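Chapter 7
Sorting and Storing Small-Gauge Wire
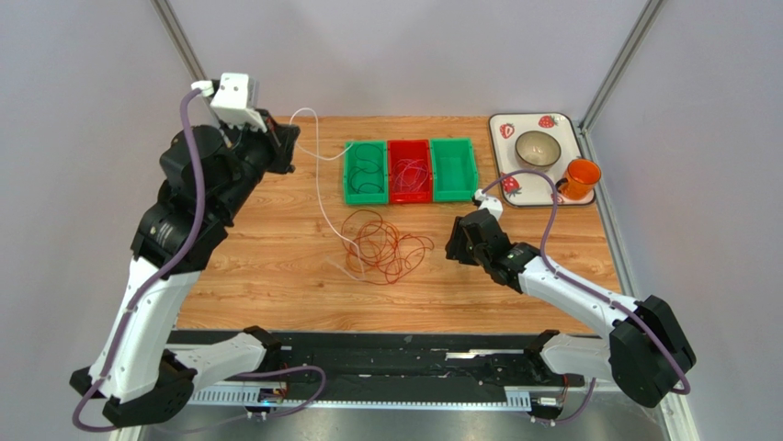
Figure 7.1 Bench with three bins, two of them holding wire, and a tangle of thin orange-red wire awaiting sorting.

7.1 Introduction

Loose wire is the most common form of disorder on an assembly bench. Sheet stock can be stacked and fasteners can be poured into a drawer, but wire keeps the shape in which it was last handled and catches on whatever is placed beside it. A length that was cut, used in part and dropped on the bench will form loops within a few movements of the hand. Two such lengths form a tangle. The time spent separating them is seldom recorded, and for that reason it rarely appears in estimates of shop labor.

This chapter treats the sorting of wire as a bench operation with its own inputs, sequence and acceptance criteria. It applies to offcuts and partly used lengths. Full spools are covered in Chapter 8, and terminated cable assemblies in Chapter 11.

The bench in Figure 7.1 is laid out for sorting by color. A coil of black wire is in the green bin at the left, and a loose bundle of red and translucent wire is in the red bin at the center. The orange-red wire lies directly below the bins, within a short reach of all three. The two stored lots differ in form as well as in color, and the difference matters in Section 7.4: a coil can be lifted out as one piece, while a loose bundle must usually be opened before a single length is withdrawn.

7.2 Terms Used in This Chapter

Lot. All wire of one class held in one bin.

Coil. Wire wound in turns of similar diameter, with both ends accessible.

Bundle. Wire gathered together without regular turns.

Tangle. Wire in which at least one loop passes through another, so that pulling a free end tightens the mass.

Class. The property by which wire is assigned to a bin. Color is the usual choice for insulated wire; gauge is preferred for bare wire.

The distinction between a bundle and a tangle is tested by hand. Lift one free end 40 cm above the bench. If the length comes away under its own weight, the material is a bundle. If the remainder rises with it, the material is a tangle and must be opened before sorting continues.

7.3 Cost of Unsorted Wire

Barta's survey of the Grernside workshops remains the standard source for handling times. Gergely Barta logged 2,984 withdrawals of wire from open bins over one season, beginning in October. In 413 of these the operator had to stop and free the length from its neighbors before use. Coiled lots accounted for 80 of the interrupted withdrawals. The other 333 involved bundles or tangles.

Barta did not separate the results by gauge, and the shops he visited used different bin depths. The figures should therefore be used to compare storage forms within a shop and should not be applied directly to an estimate. The Brorkevum method, described in Section 7.6, corrects for bin depth.

7.4 Choice of Bins

Bins for wire should be open at the top and wide enough to accept a coil laid flat. Rigid plastic is suitable for most insulated stock. Bins are set side by side at the back of the work area, leaving the front clear for opening tangles.

Bin color may match the class of wire, but it need not. Where it does not, the class is marked on the front face. A reserve bin is kept for wire that cannot be classed on first inspection, and its contents are reviewed at the end of each shift.

7.5 Opening a Tangle

The procedure below follows Dudás with minor changes. It assumes a clear bench surface and a single operator.

Spread the tangle until its loops lie in one layer where possible. Locate a free end. Do not pull it. Trace the wire back to the first crossing and enlarge the loop at that point, then pass the free end through.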